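October, bench 2, started 9:40

Setup carried over from Marit's layout. Brown paper on the table, blue tape grid on top. Conveyor stays in the middle of the table with the drive at the right end. Goal for the morning: settle the belt and tray positions for the 4680 cells, then look at the push buttons for the Plesen panel.

Paper was re-laid before I started. The old sheet had lifted at two corners and the tape went with it. Tape is the same blue roll as before. Lovisa wants the grid lines kept parallel to the long edge of the bench and I have done that as well as the eye allows.
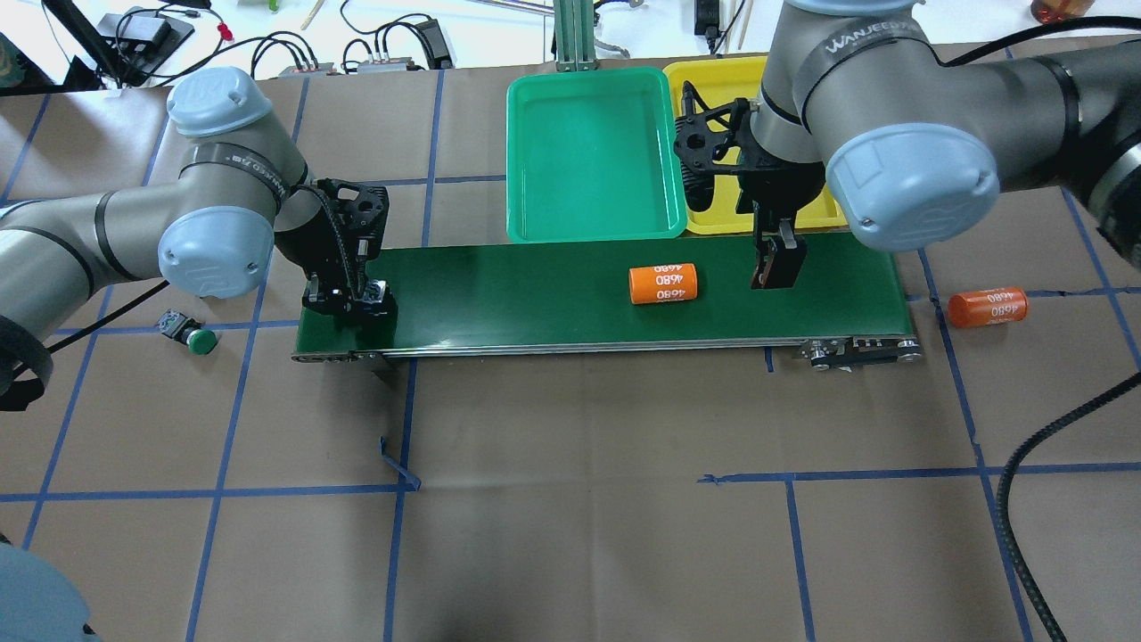 Trays go behind the belt, green left, yellow right. Handura's drawing has them the other way around. I have left a note for Hedvig to correct the drawing, as the parts list already agrees with the table. Intended use is green for accepted cells and yellow for anything with a nick or fold in the wrapper. Wrapper color varies slightly from cell to cell. Not a reject criterion.

Cells are to be laid on their side, axis across the belt. Laid along the belt they can roll toward the rail, per Nabila's notes on the previous belt. No change to that instruction.

Belt condition, checked at the left end:

- Surface smooth, slight gloss. Faint pale scuffs near the top edge.
- One thin dark curved line across the left portion. Could be a scratch or a crease. Log it and compare at the next check. If it is a crease, the belt has probably been stored folded and Drirnar should hear about it.
- Side rails are bare aluminum at this end. Do not tape to them, the adhesive is a nuisance to get off.
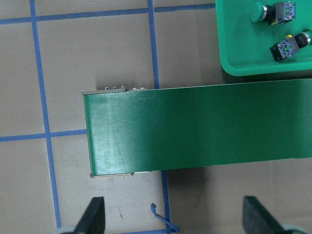
## Push buttons

Parts drawer 14, bag 237. Yellow cap and green mushroom cap, both on blue contact blocks with screw terminals. The small button box on the table is separate and stays as wired.

Points to settle before they go in the panel:

1. Contact type. Vija reads the green element as normally open and the red as normally closed, the usual convention. Confirm with the meter and write the result on the bag.
2. Collar orientation. The yellow tab on the collar must stay reachable after mounting. The Lunde enclosure is tight on one side, so put the tab toward the hinge.
3. Terminal screws. Use the small flat driver. The cross-head in the bench set is worn and chews the slots.
4. Legend plates not ordered yet. Request 266 is still open with Nabila.

Put the buttons back in the bag when done, bezel rings on. A loose ring went missing from the last set. 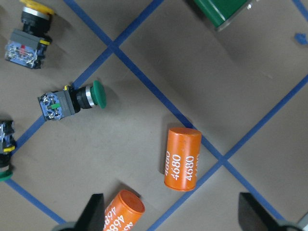 *Yellow and green push buttons on the taped surface, contact blocks attached.*

Left to do: meter check on both blocks, second look at the dark line on the belt, corrected tray drawing from Hedvig. Marit has the bench from 15:00.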